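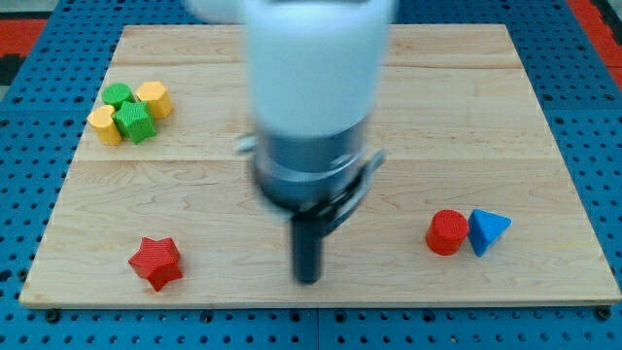 Protective stops between blocks, always on the same stretch of the board

I look after a small teaching cell in a training workshop, and for two weeks the arm stops by itself with a protective stop. The task is very simple: the arm goes down with one finger, pushes a toy block to a taught place, lifts and travels to the next. It never stops during a push. It stops on the quick travel low over bare wood, for instance on the way between the red star and the red cylinder standing with the blue triangle, where there is nothing to touch. The log from the Onix controller gives only code 999, and the manual says for this code "see supplier". The supplier was Tran and they do not answer my mails.

What I have tried: I set the travel speed from 280 mm/s down to 200 mm/s, and the stops became fewer but did not go away. I cleaned the finger and tightened its screw. I taught all the points again. Yesterday it stopped 4 times before lunch, and after one of these stops the finger had left a small dent in the wood. Students stand near this table, so I do not want to simply raise the force limit. Where should I look next?

Akash Rastogi
posted Jul 9, 2018

Prurkitico

Raise the limit one step. We had the same and it was gone. These stops are nearly always too sensitive from the factory.

Abhishek Rana

Please do not raise the limit yet. A dent in the wood tells you that the finger did touch something, namely the board. So the stop was correct and the arm is lower than it believes.

I would check in this order.

First the tool data. If somebody changed the gripper or the finger and the old length and weight stayed in the controller, the arm calculates its forces wrongly, and you see it most when it accelerates. That would also fit with your observation that slower is better. Weigh the whole tool on a kitchen scale, with the brackets and the finger, and compare with what is entered.

Then the board. Switch the arm to manual mode, and measure with a feeler gauge under the finger tip at each corner and once in the middle. Wood moves with the humidity. Ours was flat in April and had a clear belly by summer, and the program still used the old height. Look at both sides of any joint between planks also, one plank can stand higher than the other.

Last, check how the travel is programmed. If you use a joint move between two low points, the tip does not go in a straight line and it can dip in the middle of the path. Put in a waypoint higher up, or use a linear move – for a short distance you will not notice the difference in time.

Until you have found it, keep the students behind a line on the floor and let the cell run at the reduced speed only. If the stop still comes with the tip well above the wood, then I would suspect a joint sensor, and this is work for a service technician.

Akash Rastogi

Thank you, it was two things. The weight in the controller was still for the old Deditz gripper, which we took off in April. And the middle of the board is higher than the corners, I could feel it even with a ruler. I have corrected the weight and put a higher waypoint in each travel. No stop today so far, but I will let it run the whole week before I put the speed back. The force limit I left as it was.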